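Kana Tabletop Sim - dataset README

Simulated pick-and-place episodes for training manipulation policies, release 2

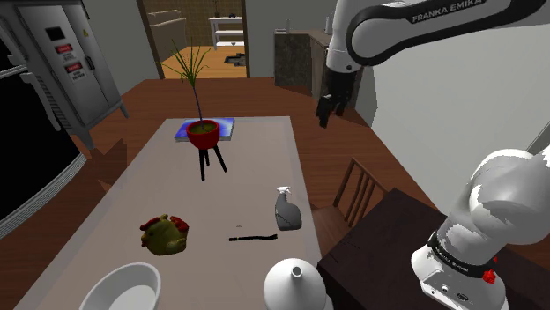 Kana is a set of teleoperated episodes recorded in simulation. We started it at Stestix because our real-robot data was good on grasping and poor on variety. The same few objects kept turning up in the same room, and policies trained on it fell apart when the background changed. In Kana the rooms, the furniture and the object sets change between episodes, and the task wording changes with them.

Contact: Anum Naqvi (data), Jarmo Valtonen (simulator and rendering)
Last updated: 6 August 2026

What is in the release

1,065 episodes in total. 167 of them are held out for evaluation and live in the eval folder. Please don't train on those, even for pretraining a vision encoder.

Each episode folder holds:

episode.json - instruction text, scene seed, operator code, outcome label
states.npz - joint positions, joint velocities, gripper width, object poses
actions.npz - commanded end-effector deltas and gripper command
cameras/ - rendered video, one file per camera
scene.json - asset list and starting poses

The arm is a Franka Emika model with a parallel gripper. Objects are household items and toys, placed on a table with physics on and left to settle before recording starts. Some end up lying on their side. We kept those, and the pose in scene.json is the one after settling.

How episodes were collected

Five operators drove the arm with a handheld controller. Each session began with a scene drawn from the room pool and an instruction drawn from the template list. Operators could reject a scene if the target could not be reached, and rejected seeds are listed in rejected.txt.

Alžběta Rusnák wrote the instruction templates. Tanner Hiebert then rewrote part of them by hand, so you will find both "put the bowl on the mat" and looser wording such as "the bowl should go on the mat." The field instruction_source tells you which kind you have.

Outcome labels

success - the goal check passed at the end of the episode
partial - the right object was moved but the goal check failed
fail - anything else

Failed episodes are included. If you are doing plain behavior cloning, filter on success first. Weidong Xue went through the partial labels by eye and corrected the ones where the goal check was too strict, mostly stacking tasks.

Known problems

Thin objects sometimes sink slightly into the table surface. The contact settings were changed for release 2 and it is better, but not gone.

Room assets from the Partanen pack have light leaking at some wall corners. It shows up in the renders and has no effect on the physics.

The base placement is random, so in some scenes the arm starts with the gripper off to one side of the table. This is on purpose. Do not assume the gripper is over the workspace at step zero.

Release 1 stored gripper width in millimeters. Release 2 uses meters. The old loader will read the new files without an error and give you wrong values, so update it.

Splits

Splits are made by room, so no eval room appears in train. Objects do overlap. A split by object is planned for October, under the name Rernitz.

Bug reports

Send the episode ID, the step number and the loader version.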